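Clondari open day, Thursday — notes

lutertrack
Went to the Thursday session at the Vudilville unit. The demo was bottle and tumbler handling into a wire rack, done with a pair of hand-held grippers. Cables on both, which I'd expected to be gone by now.

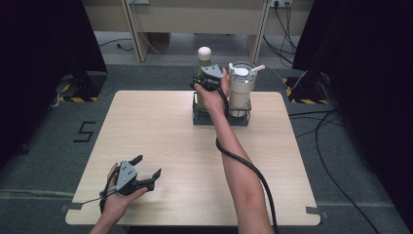

kerf_337
Did they let visitors have a go?

lutertrack
After the talk, for 10 minutes each. You had to book at the door.

kerf_337
Thanks. I'd have asked about cable drag. It pulls on the wrist and ends up in the recorded motion.

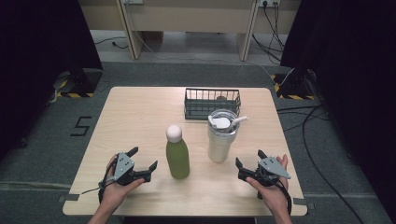 It matters more with two hands, as the drag is seldom equal on both sides.

odd_flange
Disagree. At table height the drag is small next to normal hand wobble. Pad wear is the bigger fault — a torn edge changes where the grip starts.

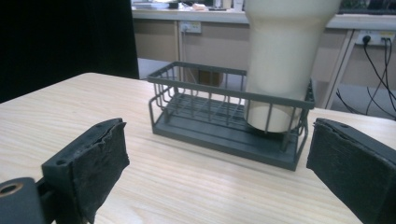
On the Luter units at work we change pads every 121 cycles and it still isn't often enough on smooth, rounded things.

kerf_337
That's a pad glue problem. Zacharopoulos pads last far longer on the same fingers.

lutertrack
Can't speak for the glue. I did ask about finger spacing and was told it's set in software, with 2 presets.

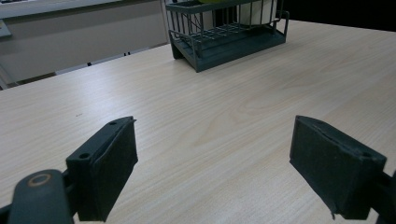 Gripper fingers open, wire rack at the back of the table.

odd_flange
Two presets is thin. Is there another session in November?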